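Mes assiettes Kosby, quatre mois après

J'ai craqué en mai pour les grandes assiettes blanches Kosby, celles de la gamme Setley, et franchement je ne regrette pas (mon placard un peu plus, il déborde !). Elles ont un bord bien large, en pente douce, avec de petits cercles en relief très discrets, et un creux peu profond. Pour des pâtes en sauce c'est limite, pour une tarte avec sa salade c'est parfait. J'en ai pris quatre, et elles s'emboîtent bien, ça ne branle pas quand j'ouvre la porte d'un coup.

Côté moins : l'émail est très brillant, donc la moindre trace de torchon se voit, et elles pèsent leur poids. Les Policarpio que j'avais avant étaient plus légères, mais elles s'ébréchaient pour un rien.

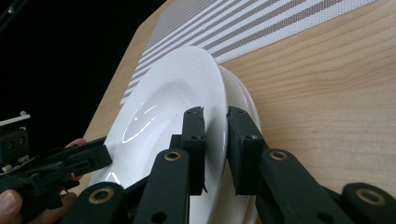 Elles passent au micro-ondes ?
Sans souci chez moi, je réchauffe dedans presque tous les midis, par contre le bord chauffe vite, prenez une manique !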